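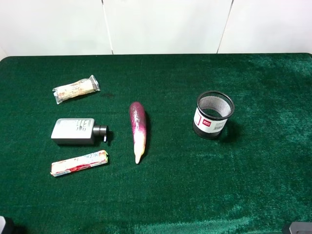 My test table on the first morning, with the mesh pen holder on the right.

So you've got two grippers, one arm, and no idea which gripper to keep. I was right there in October. My budget covered one, the Musia pair cost more than I'd planned (895 for the set, ouch), and the Nolby was a loaner that had to go back. What follows is how I ran the comparison, and you can copy it with pretty much any arm.

Step 1. Set up the table. I put felt down because small stuff doesn't skate around on it, and I used whatever was in the house. Get a mix! You want something crinkly, something heavy and smooth, a long box, something open on top, and something with a taper. The taper is the one that'll teach you the most.

Step 2. Sort out the wrist camera before you touch the gripper settings. Open the fingers all the way and check that you can see both tips in the live view. If you only see one, loosen the bracket, nudge it over, and look again. I spent a whole evening tuning grip force on the Nolby before I noticed my camera was tilted, so please learn from me. 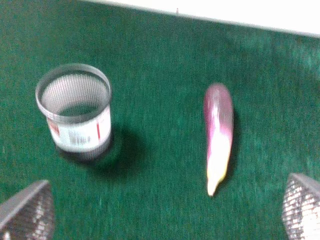
Once that's done, lock the exposure. Auto exposure kept hunting every time the arm moved down, and I was getting a different picture at the top of the reach than at the bottom. Fixed exposure gives you blown-out whites now and then, but at least they're the same blown-out whites on every run.

Step 3. Pick your order and write it down. Reshma Joubert, who lent me the Nolby, talked me into doing all the runs for one object before moving to the next, and she was right (don't tell her). I did 70 runs per gripper.
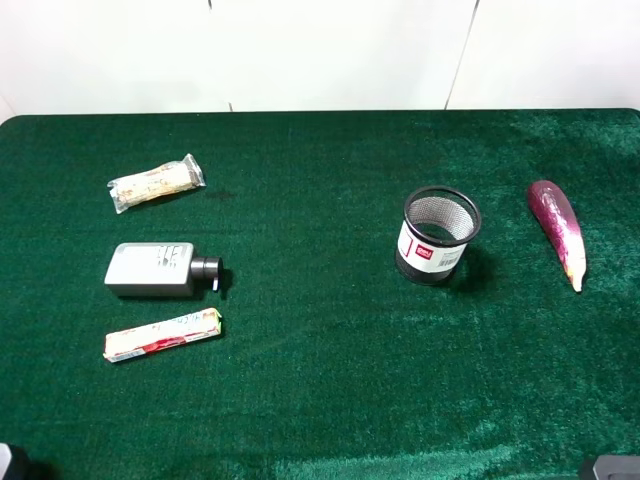
Approach angle matters more than grip force, at least for the first few runs. Start straight down and only add tilt if you keep missing. Leave room on both sides of the target, too, because wide-open fingers need more space than you'd think. I kept the toy eggplant out near the right edge, well clear of the snack bar and the pump bottle, so I could mess with the angle without bumping half the table. Do the crowded stuff later.

Step 4. Close slowly. On my Aguirre controller I set the closing speed to 4 and left it there for both grippers. Grab near the fat end of anything tapered, lift a little, then wait a moment before you move sideways.

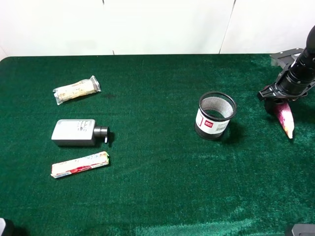 Do I need to recalibrate when I swap grippers?
Redo the tool offset every time, even if the two grippers look the same length. The full arm calibration can wait unless you've unbolted the base.

Step 5. Log the misses. Gianni Costa has a nice little spreadsheet for this on the Trillemgate forum, thread 2791, and I added a column for "slipped after lift" because that was most of my trouble.

I kept the Musia, by the way. The Nolby closed faster, but swapping its finger pads takes a tiny hex key that I dropped twice.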